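How do I keep a shared kitchenette sink from turning into a dumping ground?

Posted in Cleaning & Organizing by Prurkadora

Hi all! I look after (well, I ended up looking after) the little sink counter in a shared workspace, and I'm losing the battle. It's a white rectangular basin in a dark gray counter, with no cabinet above it and no shelf, so everything people use ends up along the back edge by the faucet. Mugs, cups, the cleaning spray, you name it. The trash bin sits right up on the counter beside the basin. I've also been finding paper towels and bits of cardboard in there together, and our building wants the cardboard kept separate.

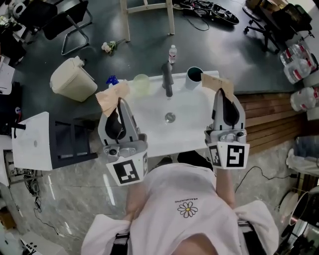 The sink, with the usual lineup along the back

I'd love something that doesn't involve drilling, as we rent. I have maybe 24 inches of free counter on one side. The bottled water is stacked in packs on the floor nearby and I'd be glad to hear ideas for that too. Thank you so much in advance!

Draseck

Oh, I feel for you. We had the same trouble at our place and what helped most was a plain plastic tray, the kind with a lip, set to one side of the basin. Mugs go on the tray upside down and whatever is still there at 6 in the evening gets washed and put away. The back edge stays bare, so you can wipe it in one go.

I'd also move the trash bin down to the floor and stand a flat box next to it for cardboard. People will use whichever one is closer, so keep them side by side. The spray bottle can hang by its trigger from a tension rod if you have any kind of gap to put one in - if not, a small caddy does fine.

Ross

just throw the mugs out after a week, worked for us

Graltura

I'd go a bit gentler than that! My own shared kitchen is open to the whole floor, and a freestanding shelf on feet did wonders for it. Mine is 3 tiers and stands over the back of the counter with no screws at all. Measure the height of your faucet before you buy, though, I had to send the first one back.

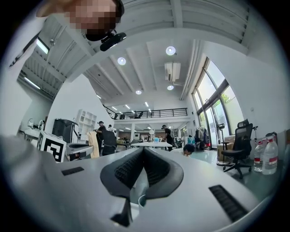 Lighting makes more difference to a tidy corner than people expect, and I always check it before deciding where a shelf goes. Stand where you'd wash up and look at the ceiling. With round recessed lights and tube lights both up there, as you have, you should be able to put a shelf in without making the basin gloomy, but hold a piece of cardboard where the top tier would be and see where the shadow falls. The mezzanine would also make me think about a second spot for cups, if people sit up there, so they don't all come down to one little counter.

For the water, keep the packs low and pull one open at a time. I'd leave a hand's width between the stack and any wood paneling so you can get a mop in. Let us know how it goes, I do love a sink question!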